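Project Report: Two-Arm Floor Pickup, Gripper Fault
Seema Pathak and Perla Cisneros
Team Miranda, robotics project lab, Kimedthorpe

1. What we were trying to do

Get a two-arm robot to pick stuff up off the floor and put it down somewhere else. Both arms low, both grippers working in the same patch of floor. Sounds easy, we thought so too. Planned as a January project with two weeks of testing at the end. Most of the testing time went into the fault instead so this report is mainly about the fault.

Software is the Condach controller from last year's team plus our own pickup script. The arms get a target, go down, close, wait for a "grip OK" message, then lift.

2. The fault

Left gripper stopped letting go. Command to open is sent, log says it is recieved, fingers stay closed. Then the script thinks the gripper is open and moves the arm to the next target with the object still in it. First time, it dragged a box into the leg of a chair. Second time Perla hit the stop button before it reached anything.

Right gripper never did this. Same model, same firmware, same script.
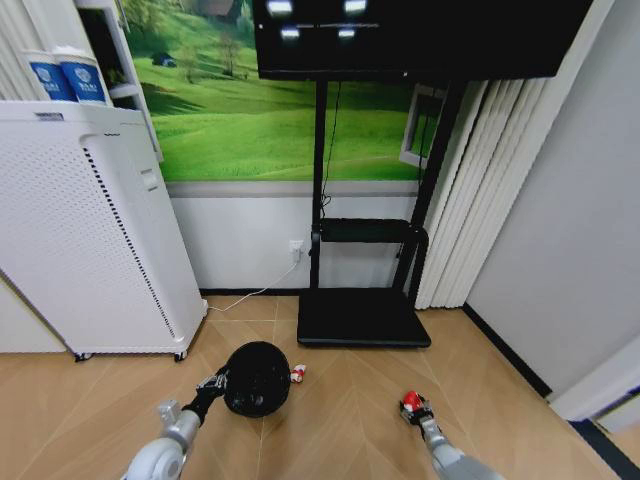

Why did the script keep moving if the gripper was still closed?
Because it only checked that the open command had been received. The finger position was in the log the whole time but our code never read it before starting the next move.

3. Finding the cause

Two things mixed up together, took us a while to seperate them.

First thing, the current limit. Left gripper was set to 70 percent closing force, right was at 42. Seema raised the left one early on for a slippery object and it never got put back. At the high setting the finger linkage pushes slightly past its normal stop and the motor doesn't have enough to pull it back on the first try.

Second thing, the timeout. Open command gives up after 300 ms. No error, just goes quiet. So a stuck gripper and a good gripper look the same to the script.

Went through the log from the worst afternoon, 1,031 lines, mostly by hand. Every stuck release was on the left and every one had the high force setting. Should have written a filter for that. Did not.

Also tried and ruled out: bad cable (swapped, same result), low supply voltage (measured, fine), dirt in the linkage (cleaned it, no change).

4. Safety

Mr. Mornard's old lab sheet says keep one person on the stop button any time both arms are live. We did that most of the time, and not for the first stuck release, we were both looking at the laptop. After that it was a rule. Hands stay out of the reach area until the arms are parked, also when only one gripper looks stuck. Pulling an object out of a closed gripper by hand is not ok, if it frees up the fingers can snap.

5. Fix

Left force back down to 42, same as right.
Script now reads finger position after every open command. If the fingers have not moved the arm holds still and prints a warning.
Retry added, up to three tries, then full stop.
Timeout left alone for now, it's in the Condach code and we did not want to break the other team's stuff. 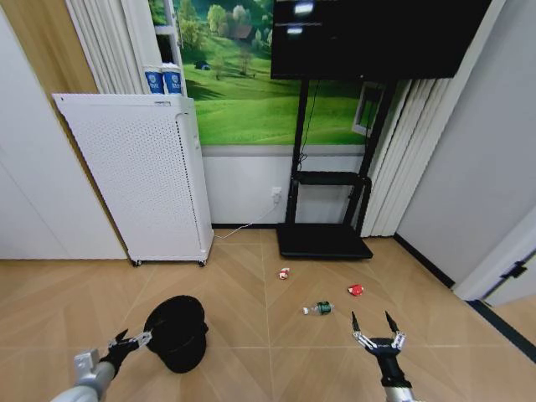
Fig. 2. Both grippers over the floor area, cap and small items ahead of them.

6. Still open

We did not test the new check with heavy objects. The warning prints to the terminal only, so if you are watching the arms you miss it, a beeper would be better. Also the force setting is still in a plain text file anybody can edit, next team please lock it or at least write down who changed it.

Parts list and the full log are in the shared folder under Miranda.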